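Last updated: May

We use cookies to remember your preferences and to see which articles get read. By continuing to use this site you agree to this.

Custom bakers should stop apologizing for deposits

By Noemí Escobedo

A woman called my shop on a Saturday morning and canceled a three-tier quinceañera cake that was due at four o'clock the same day. The hall had double-booked and the party was moving to another week. She was polite and she was upset, and I felt bad for her. She had also paid me nothing, because at that time I took full payment at pickup like most of the home bakers I knew in Salinas.

The cake was already stacked. I sold two of the tiers by the slice to neighbors and froze the third. When I added up the ingredients, the boards, the dowels and the sugar flowers I had bought from another baker, I was out $621 before counting any of my hours.

I started asking for half up front the next week. I lost some customers over it, and I think every baker who works to order should do the same.

The argument against deposits is always about trust. People say that a neighborhood baker is supposed to know her customers, and that asking for money before there is a cake makes the thing feel like a car rental. Macario Zepeda has sold conchas and sheet cakes out of the same storefront for longer than I have been baking, and he told me he would close before he took a deposit from somebody whose baptism cake he made. I respect that. But Macario has a display case. If a sheet cake gets canceled at noon, he scrapes off the name, pipes a border over it and sells it by the end of the day. I can't do that with a cake shaped like somebody's dog.

A custom cake has one buyer. Once I color the fondant and cut the first layer, it is worth its full price to one family and very little to anybody else. A seamstress altering a wedding dress asks for money down and so does the man who pours your driveway. I don't see why flour and butter should be different.
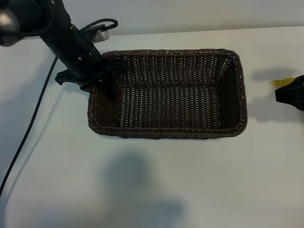

Photo: Gøran Lindqvist

There is also the matter of the calendar. I can make seven decorated cakes in a week if nothing goes wrong with the oven. A person who holds a spot in graduation season and then drops it has cost me that cake, and also the order I turned down for the same day. I used to keep a waiting list and call down it when somebody backed out. By then most of those families had gone to the grocery store.

I went through my order book last winter. In the year before I took deposits, I wrote off $2,452 in cakes that were canceled late or never picked up. In the year after, I had one no-show, and her deposit covered the ingredients. I am a small business with one oven and a part-time helper, Nayeli Palacios, who is paid whether the cake gets picked up or not. For us that was real money.

Some bakers go too far the other way, and customers are right to complain about it. I have seen order forms that keep the entire price if you cancel a month out. I don't think that is fair. A month out I haven't bought anything, and I can fill the spot with one phone call. My own rule is that you get everything back up to 15 days before pickup. After that I keep the half. If you want to move the date, I move it once at no charge if I have the room.

The rule has to be in writing, and it has to be given to the customer before she pays. Mine is four sentences at the top of the order form, in English and Spanish. A deposit that the customer didn't know she would lose is going to turn into an argument at the counter, and the baker will deserve it.

The hardest part is family and friends. Dulce Cuautle, who taught me to make gelatina and won't let me pay for so much as a box of cornstarch, ordered a cake for her grandson and I asked her for half. She looked at me for a while and then went to get her purse. I know bakers who make exceptions for cousins and for people from church. In my experience the cousins are the ones who cancel, and they do it by text message.

I still make exceptions for funerals. Nobody plans those, and I take whatever the family can pay when they come in.

If you order cakes, expect to be asked for a deposit and read the form before you hand over the money. Ask what happens if you are the one who gets sick, and ask what happens if the baker does. I return the full amount if I can't deliver, and you should not leave money with anyone who won't promise the same.

Get new articles by email once a month. Enter your address to subscribe. You can unsubscribe at any time.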